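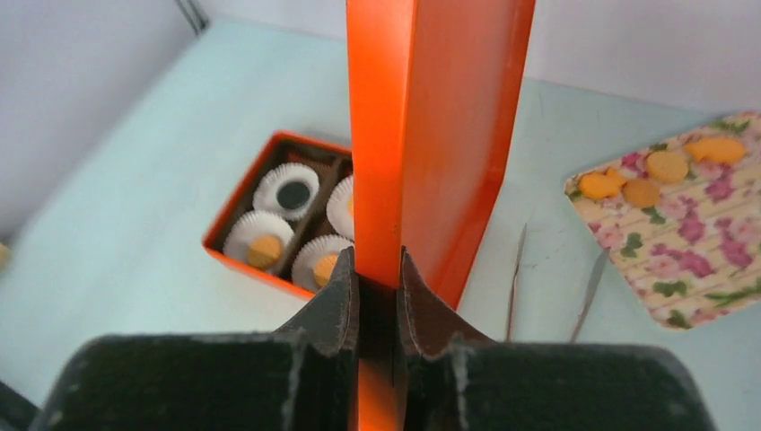

Can a machine do an ordinary household chore yet without a person standing next to it?
A few of them, if the chore is narrow and you set everything out first. Vacuuming, mowing and dishwashing are settled. Anything that involves picking up soft or breakable things of different shapes is still slow and still needs someone nearby.

Kidlow Workshop Forum > General > Off Topic
Thread: Are we getting the robot butler or not
Started April 2025

benchdog_ray wrote:
I put the question and answer up top because the last thread on this went 14 pages before anyone said anything that plain. My brother-in-law informs me that within 5 years I will not be folding, packing, sweeping or wiping anything. He has been informing me of this since he bought the vacuum that eats phone cords. So, for the people here who work with this stuff: what can they do today? Packing cookies in a box, say. My mother could do that at eighty while criticizing my haircut.

sprocketlily wrote:
Packing cookies is a better test than it sounds. A cookie is light, it snaps, it sheds crumbs, and no two come out of the oven quite alike. Then you've got the paper cups, which squash if you look at them funny. And then you have to close the box, and that is where I'd put my money on trouble. People always worry about the cookie. Lids are worse.

grumblefish wrote:
Factories have packed cookies by machine since before any of us were born. I don't see what the fuss is.

sprocketlily wrote:
@grumblefish Factories pack the same cookie into the same tray ten thousand times, and when they change the cookie a man comes out with a toolbox and an invoice. Ray is asking about a kitchen. In a kitchen it's four cookies of three shapes on your aunt's good tray and a tin left over from the holidays.

benchdog_ray wrote:
I feel seen. I own that tin. It has buttons in it.

tcuypers wrote:
Teun Cuypers here, I do fixtures and end-of-arm tooling at Enar, so take this with whatever salt you keep for people in the trade. Two arms are a lot better than one for box work. One arm spends half its life putting things down so it can pick up the other thing. With two you can at least reach both sides of the table without a big production. The price of that is they have to stay out of each other's way, and teaching them manners takes longer than teaching them the job.

grumblefish wrote:
So twice the machine to do half of what a bored teenager does.

tcuypers wrote:
Currently, yes. Have you priced a bored teenager?
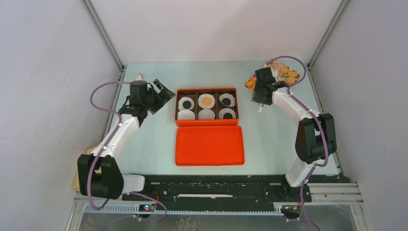 What should you ask a seller before buying a small arm for a shop or kitchen?
Ask how many tries in a row it finished the job with no one touching it, and what they had to reset between tries. A video of one good run tells you very little.

halfinch_hal wrote:
I'm copying that out of the sticky and into this thread because I did not ask, and I would like my pain to be useful. We bought an arm for the shop over in Brorkanbridge. Its whole purpose in life was to take finished brackets off the Kramer press and put them in a bin. It does this. It also does it when there is no bracket. It will carry nothing to the bin with great care and let go of it.

We logged 609 cycles the first month and 200 of them were air.

sprocketlily wrote:
Did you have any kind of sensing on the gripper?

halfinch_hal wrote:
We had optimism on the gripper.

benchdog_ray wrote:
I'm putting that on a mug.

tcuypers wrote:
Hal, cheap fix: have the controller check how far the fingers closed. If they went all the way shut, there's no bracket in them. You can do that in an afternoon.

halfinch_hal wrote:
Your afternoon or mine?

tcuypers wrote:
Fair. Call it a weekend.

grumblefish wrote:
This is my point. Every one of these stories ends with a person giving up a weekend. I can pack a box of cookies in the time it takes you all to find the charger.

sprocketlily wrote:
And you could beat an early dishwasher with a sponge, too. I'm not saying buy one. I wouldn't buy one. But ten years ago the answer to "can it handle a floppy paper cup" was laughter, and now the answer is "sort of, let me move the tray an inch." That's movement, even if the movement is an inch.

grumblefish wrote:
I'll take the inch under advisement.

tcuypers wrote:
Coming back to lids, because Lily is right and I had more to say before we all got onto Hal's brackets. Take a thin lid on a shallow box. You grab it by one edge, and now everything you care about is at the opposite edge, swinging. A small error in your wrist is a big error out there. 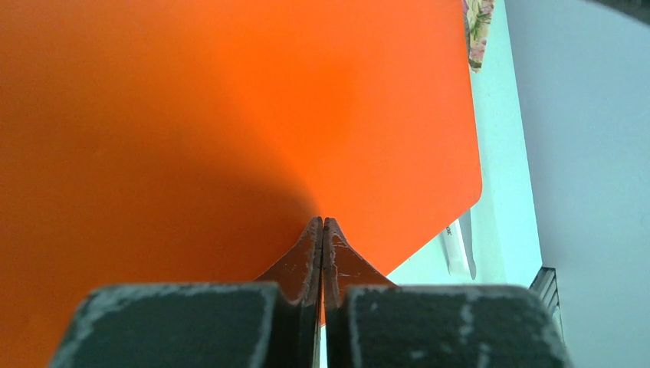 It gets worse if the lid has any give to it. Pinch it hard and it bends, and the corners are no longer where your math left them. Pinch it gently and it pivots. A person just pats the thing down with the flat of the other hand and never thinks about it again. For a machine that pat is a whole separate job.

And finger pads wear. A worn pad grips differently from a new one, so the setup you tuned last month is off by a hair and you go hunting through the software for a bug that is really a bit of rubber. I've lost days to that. Check the pads first.

benchdog_ray wrote:
So where does that leave my brother-in-law?

tcuypers wrote:
Sweeping.

halfinch_hal wrote:
Does anybody want a bracket arm? Pick up only. Manual is in a binder, binder is in Brorkanbridge.

grumblefish wrote:
Will it carry the binder out to my truck?

halfinch_hal wrote:
It'll carry something out to your truck.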